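Whitcombe Saints' Days Craft Box: our review after a full year

We finished the last packet in our Whitcombe box this week, so I can finally write the review I promised back in October! A few of you asked in the comments whether it would suit a mixed-age group, and my answer is a big yes, with a couple of small grumbles I'll get to.

For anyone new, I lead a children's group at our parish with my friend Bernadette Baptiste. We meet twice a month in the parish hall, and the kids run from kindergarten up to sixth grade. Before this I was making everything up myself the night before, usually with a glue gun in one hand and a saint book in the other. I loved it, but I was tired. Then Eluned Gwynne, who runs the girls' group across town, let me look through her box and I ordered one before I'd even driven home (well, before I'd left her driveway).

The box comes with 19 packets, each one for a different feast. Inside you get a story card, a coloring page to copy, a craft with all the pieces cut, and a short prayer on a card that the children can keep. The story cards are my favorite part. They're written so that a second grader can read one out loud without getting stuck, and they don't talk down to the older ones either. St. Brigid's card had our girls asking questions all through snack time, and one of them went home and told the whole thing to her grandmother over the phone.

The crafts are good, solid crafts. The St. Nicholas shoes are made of a heavy felt that didn't tear when the little ones pulled at it, and the lacing holes are already punched, bless whoever thought of that. For St. Francis there's a little wolf with a tail on a brass fastener, and I think every child in the room wagged it for ten minutes straight. We did St. David early, on 5th March being our next free meeting and too late for the day itself I moved him up to February, and the paper daffodils stood in a jar by the coffee urn until Easter!

My grumbles. The glue dots are useless. Bring your own glue sticks and throw the dots in a drawer. The St. Martin cloak comes with a ribbon that is too short to tie around anything but a very small doll, so we swapped in yarn. And the leader's booklet puts the supply list at the back, where I forgot to look at it more than once. Bernadette finally stuck a tab on the page for me.

I should say something about space too, as several of you meet in living rooms. Most of the crafts fit at a kitchen table. The big one is the All Saints floor trail, which is a set of footprints and saint cards that you lay out in a long path, and for that you want a good stretch of floor. We pushed the tables back and let it wind all the way to the piano.
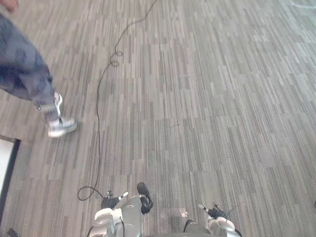
The children took turns walking it, stopping at each card to read the clue and guess the saint. Our older boys, who had been a bit too cool for coloring, ended up hiding the cards for each other and making up harder clues. I'd buy the box again for that one afternoon. The footprints are a thin card and will curl if you store them loose, so keep them flat under something heavy.

You can get refills for each packet, and I'd order two or three extra children's worth, because somebody always brings a cousin. Mine came well wrapped and nothing was missing. Felicja Laskowska asked me whether the box works for homeschooling with only two kids, and I think it would be lovely, though you'd have plenty of pieces left over for next year.

We're starting the second-year box after Easter. I peeked, and there's a St. Kevin packet with a blackbird that sits in his hand! I've already claimed the sample one for my windowsill. If you've used the second-year set, please tell me which packets need extra prep time, and whether they've done anything about those glue dots.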